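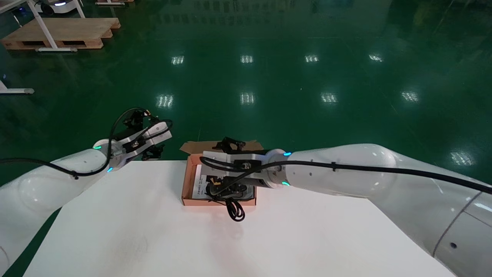
Throw the leaflet away, Lacerda wrote under last month's post, and the cord will still find its way into a knot.

March — by the Sketex desk

Fair enough. Repacking a small gadget in its own carton still goes better in this order:

1. Open the flap fully and take everything out.
2. Lay the leaflet flat on the bottom.
3. Coil the cable in loops as wide as your hand. Don't wrap it around the device.

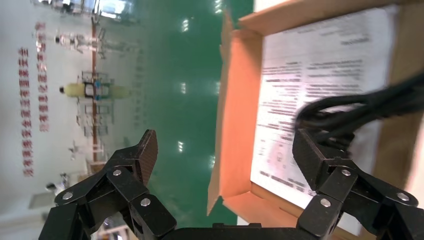
4. Device next, cord tucked beside it, then the coil. If the flap bulges, go back to step 3 and be less optimistic.

Contact Sketex | © Sketex | Back to top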